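Teaching by hand vs. teaching by remote: what's working for you?
2/28/20, by Colm Hayes

colm_h
I've been trying to get my little two-finger gripper to put toy bricks on a studded baseplate, and I am having way too much fun with it. Started in November with hand guiding (motors slack, grab the wrist, drag it through the motion, record). Last week I switched to driving it with a remote and watching the wrist camera on my monitor. Wow! My demos got slower but so much cleaner. Anyone else made the jump? I've got 200 recorded so far and I'm wondering when to stop and train.

plimitz
Train now! Seriously, 200 is plenty to see if it's learning anything. You can always record more.

niazi_bench
Going to disagree with both of you a bit. Hand guiding is still the best way to get the feel of contact into a demo. When I push a brick down with my own hand on the wrist I know the second it seats. With a remote I'm guessing from a blurry picture. I had 15 remote demos where I thought the brick was down and it was just sitting on top of the studs.

colm_h
Fair, and I've had those too. But when I hand guide, my arm is all over the camera view, and then the policy has never seen the view without my sleeve in it. That was what killed my first batch. With the remote the camera gets the same picture in training as it does when running by itself.

niazi_bench
So record by hand, then play the motion back and save the video from the playback. Sleeve gone.

colm_h
Tried it! Playback drifts just enough that the brick catches a stud and tips over. Maybe your arm is stiffer than mine.

finbarr_oc
Finbarr Ó Ceallaigh here, long time reader. I think Niazi is right about contact and Colm is right about the view, and what I'd look at is how you do the last bit of the approach. I drop the remote to the slow setting about a brick's height up, stop, square it up, then go down. Stopping feels silly but keep the pause short and it trains fine. Mine learned to pause too, which I love.

plimitz
Pauses are poison, sorry. Mine learned to pause and then never moved again. I trim every one of them out.

finbarr_oc
How long were yours? Mine are a blink.

plimitz
4 seconds or so... ok, point taken.

direl
What about tilt? If the brick goes in crooked in the fingers, do you toss the demo or keep it? I've been tossing them and my success rate is lousy any time the grasp isn't perfect.

colm_h
Keep them! Those are gold — it has to see you fix a bad grasp or it won't know how. I level it out with the wrist before I go down. Wrist view from one of my remote demos: 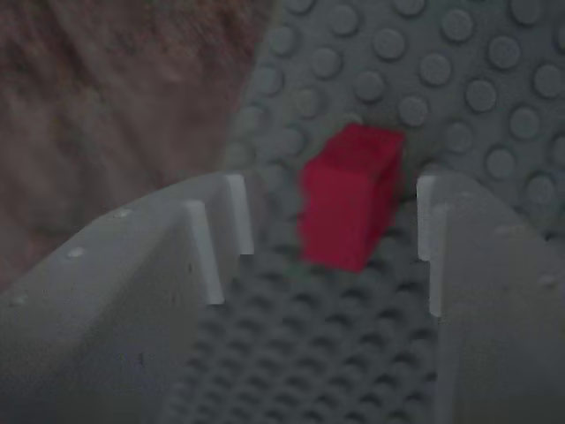
Red brick between the fingers, leaning a little and closer to the right one.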